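Wrist cameras deserve a line in the gripper budget

Print this page | E-mail this page

Gripper comparisons are usually settled on payload and stroke. I think that is the wrong order. At our Himstead cell we logged 3,412 grasp attempts with the Yüksel fingers and 2,955 with the Kekum set, and the argument kept returning to what the wrist camera could see past the fingertips.

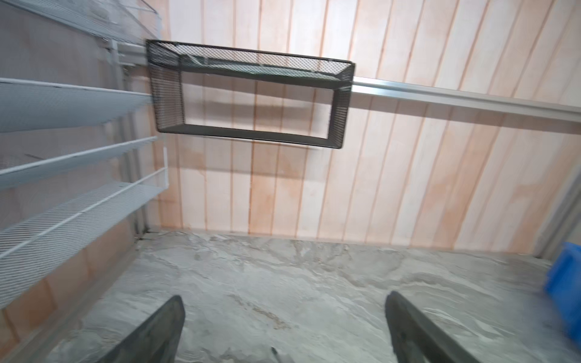
Wrist view past both fingers, wire shelving at left.

A wide paddle finger holds well but takes up pixels. Thin mesh and pale panelling are hard enough to segment without it.

A fixed camera helps, but it loses the fingertips once they are inside a bin - the point where the data matters most.

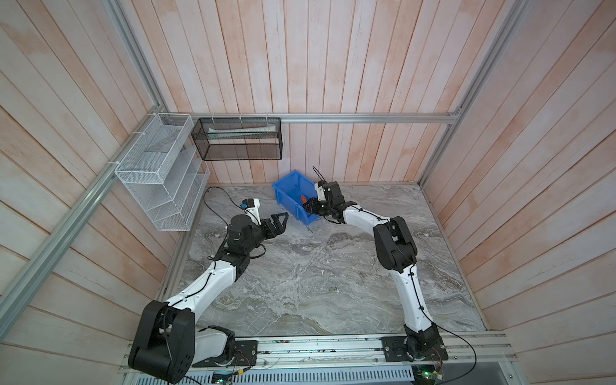
My preference is to choose the camera position first, then the finger profile, then the controller. Vendors should publish an occlusion figure beside the grip force.

Last updated August 7, 2022
Contact | © Bralolville Automation Notes | Back to top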